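Call for participants: Watum household water and taste study

Reference: W-988
Location: Bidby and Grostano
Closing date for applications: 10/17/24

Watum is looking for 86 adults to take part in a study of tap water hardness and the taste of hot drinks. The study has two parts: a home part, in which participants draw and label water samples and keep a short diary, and a panel part, in which they attend tasting sessions at the Watum building in Bidby. Everyone accepted takes part in both. It is not possible to apply for one part only.

Background

The Bidby supply is drawn from chalk boreholes and is hard all year. Most of Grostano is fed from the upland reservoir and receives soft water, except for the streets south of the railway, where the two supplies are mixed in proportions that change with demand. Households in the mixed area report differences in the look and taste of tea from one week to the next. The reports are consistent enough to be worth testing, but until now they have been collected by telephone and without samples, so they cannot be set against any measured value.

The study will compare what participants write down at home with the hardness, alkalinity and chlorine content of the water they were using at the time. The panel sessions then test whether the same people can tell the waters apart when they do not know which one they have been given. Laboratory work is carried out by Vainio.

Who can apply

You can apply if you:

are aged 18 or over
live in Bidby or Grostano and expect to stay at the same address until the end of March
drink at least one cup of black tea on most days, with or without milk
have a cold kitchen tap connected directly to the mains
can keep a sample bottle in a refrigerator for up to two days
can read and fill in a paper form in English

You cannot apply if you:

have a water softener that supplies the kitchen tap
smoke or vape daily
have lost your sense of smell or taste for longer than four weeks in the past year
are allergic to tea, milk or any ingredient of plain water biscuits
work for a water supplier, a tea packer or a maker of filters, or live with someone who does

Jug filters are allowed. You will be asked to go on using yours as you normally do and to write down the day you change the cartridge. Please do not buy a filter, or stop using one, after you have been accepted. If your filter breaks and you replace it with another type, tell the study office and carry on.

Only one person per household may take part. Where two people from the same address apply, the earlier application will be considered.

What the home part involves

The home part lasts twelve weeks. Once a week, on a day given on your sample card, you will:

1. Run the cold kitchen tap for one minute.
2. Fill the 380 ml bottle to the shoulder. Do not rinse it first, as it contains a small measured amount of preservative.
3. Close the cap, turn the bottle over twice and write the time on the label.
4. Place the bottle upright in the refrigerator.
5. Make a cup of black tea from the same tap, using the tea bags supplied, and leave the bag in for four minutes.
6. Fill in the weekly page of the diary before adding milk.

The weekly page has nine questions. They cover surface film, colour, bitterness, smell and aftertaste, and each is answered by marking a line between two end points. There is a space for remarks. Remarks about the kettle are useful, in particular whether it has been descaled since the last entry and with what.

Bottles are handed in at the Watum counter in Bidby or at the collection point in Grostano library, within two days of filling. A bottle handed in later will be accepted but only its hardness will be measured. If you miss a week, leave the page blank. Please do not fill in two pages in the same week to catch up.

The tea bags come from a single batch and are packed in plain sachets. The blend will not be named until the study has closed.

What the panel part involves

You will attend four sessions in Bidby, each lasting 75 minutes including a break. Sessions are held on weekday evenings and Saturday mornings. You choose one of these two patterns when you join and stay with it.

At each session you will taste coded samples in sets of three. Two samples in each set are made with the same water and one is made with a different water; the task is to pick the odd one. There are six sets per session, with plain biscuits and rinse water between them. Samples are tasted warm and may be swallowed or spat out. Milk is used in the last session only.

You should not eat, chew gum or drink anything except water in the hour before a session. Please do not wear perfume, aftershave or scented hand cream. Participants who arrive strongly scented will be asked to come back on another date.

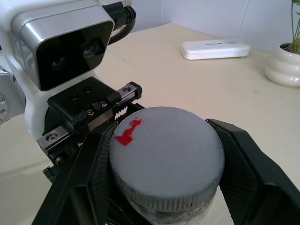
Cable and silver connector, Bidby.

The first session begins with a screening test. It uses four basic tastes dissolved in water at low strength, and its purpose is to confirm that you can detect them. Participants who do not pass will be paid for the session and may complete the home part, but will not be asked to attend the remaining three. The result is given to you in private. It is not a medical test and should not be read as one.

Session results are not given out as the study goes along. Knowing your own score early tends to change how you answer, and we would then have to discard the later sets. Individual scores can be requested in writing after the study has closed.

Payment and expenses

Participants who complete both parts receive 190 euros. Payment is made by bank transfer in two stages:

after the sixth weekly sample: 70 euros
after the final panel session and the return of the diary: 120 euros

Up to two missed weeks are allowed without any reduction. With three or more missed weeks, the second payment is reduced by 10 euros for each missed week from the third onwards. Participants who leave after the screening test without completing the home part receive 20 euros for their time.

Bus and local train fares to panel sessions are refunded on production of a ticket. Parking is not refunded. Participants coming from Grostano who have no suitable bus after an evening session may ask for a shared taxi, which must be booked by noon on the day before.

Tax on the payment, if any is due, is the responsibility of the participant.

Risks

The tea and milk are bought from ordinary retail and wholesale sources and kept according to their labels. All water used in the panel sessions meets drinking water standards. Each session involves a moderate amount of caffeine, and participants who are sensitive to it are advised to choose the Saturday pattern and to spit out the samples. The preservative in the sample bottles is a mild acid. It should not be swallowed, and bottles should be kept away from children. If it gets on the skin, rinse with water.

Samples and personal data

Each participant is given a four-character code, which appears on bottles, diary and session sheets. Vainio receives the code and the supply zone but not the name or address. The list linking codes to names is held by the study office and destroyed one year after the study has closed. Water remaining after analysis is poured away within a month and is not used for any other test.

If a sample shows a lead or nitrate value above the legal limit, the study office will be told the code, will contact you and will repeat the test at no cost. We will also give you the number of the public health office. Other values are not reported singly, but a summary for your supply zone will be posted to all participants.

You may leave the study at any time without giving a reason. Data collected up to that point will be kept unless you ask in writing for it to be removed. Such a request must reach the office before the codes are destroyed.

Getting to the building

Watum is on the east side of the goods yard, eight minutes on foot from Bidby station. The entrance is from the yard and not from the street. There is a ramp to the left of the steps and an accessible toilet on the ground floor. All panel sessions take place on the ground floor. Bicycles can be left under the roof by the gate – please do not chain them to the handrail of the ramp.

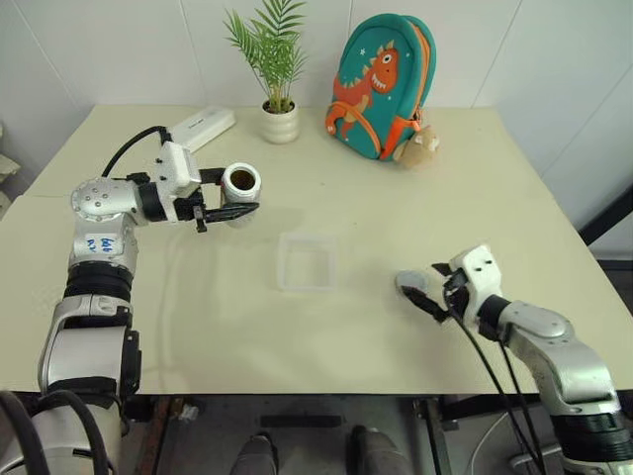
White cup with patterned band and cream-coloured table, Bidby.

How to apply

Application forms are available from the Watum counter, from Grostano library and by post. The form asks for your address, the type of kettle and filter you use, your usual tea and how you take it, and which session pattern you prefer. It does not ask for your income or occupation, apart from the exclusions listed above.

Completed forms must arrive by 16.00 on the closing date. Forms that arrive later will be placed on a reserve list. Places are allotted by supply zone so that hard, soft and mixed areas are represented, and within each zone by the order in which forms arrive. Applicants from the mixed area south of the railway are especially asked to apply, as this is the smallest zone and the hardest to fill.

All applicants will be informed of the outcome by letter within three weeks. Those accepted will be invited to collect a starter pack containing bottles, labels, tea bags, the diary and a sample card. Collection takes ten minutes and includes a demonstration of how to fill the bottle. Someone else may collect the pack for you if they bring your letter, but in that case the written instructions should be read in full before the first sample is drawn.

Contacts

Questions about eligibility, forms, travel and payment: Ottar Wikström, study office, Watum, Bidby. The office is staffed on weekdays from 9.00 to 12.30.

Questions about the method, the analysis or the use of data: Tyyne Ikonen, study lead. Please write and quote reference W-988.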